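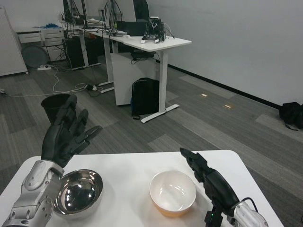
*A steel bowl and a white ceramic bowl on a white table.*

## Bowl choice and the summer bread schedule

22 Jun 2021

The Bidport kitchen has been warm since the start of the month, and several members have written in about dough that rises too fast and then goes flat in the oven. Most of the letters come from people using the basic loaf from the January issue. That recipe was written for a cold kitchen. It needs a few changes for summer.

Start with the water. In January we said lukewarm. For now, use water straight from the cold tap, and if your tap runs warm in the afternoon, keep a jug in the refrigerator overnight. Cut the yeast by a third. Leave the salt alone. People tend to adjust the salt when a loaf goes wrong, and it is hardly ever the salt.

The amounts for the large batch are the same as before: 1,000 grams of flour makes two loaves in standard pans. If you bake on a stone, shape them smaller and take 5 minutes off the baking time.

The bowl matters more than we used to say in these pages. Thin steel takes on the temperature of the room quickly, so dough in a steel bowl on a hot counter will warm up with it. A heavy ceramic bowl is slower to change. Put it in the refrigerator for half an hour before mixing and it will hold the cold through the kneading. Steel has its own uses. It weighs very little, it doesn't chip, and it chills fast if you want to stand it in a sink of cold water. Either one works as long as you check the dough and not the clock.

To check it, press a floured finger in to the first knuckle. If the dent fills back slowly, the dough is ready to shape. If it springs back at once, cover it and wait. If it doesn't move, it has gone too far. Knock it back, shape it right away, and give it a short second rise. The loaf will be a bit dense but fine for toast.

For those who would like to slow things down, the overnight method works well at this time of year. Mix in the evening, cover the bowl with a plate, and put it on the lowest shelf of the refrigerator. Take it out at 6 in the morning if you want bread before lunch. It will look as if not much has happened. Let it stand on the counter until it softens, then shape as usual.

A few short items:

- Flour from the Wukavero mill is back in stock at the Collado Street counter. The whole wheat is a coarser grind than the last lot, so add a little extra water.
- The shared oven at the Flustell hall will be off for cleaning all next week. Bookings for those days have been moved to the week after.
- The starter swap had 194 sign-ups by closing. Jars should be clean, labeled with the type of flour, and filled no more than halfway.
- Bread pans left in the hall cupboard over the spring are now on the shelf by the back door.

Next issue has flatbreads for the grill, including one without yeast, and a reader's rye that keeps for most of a week. Letters for that issue should go in the box at the Collado Street counter.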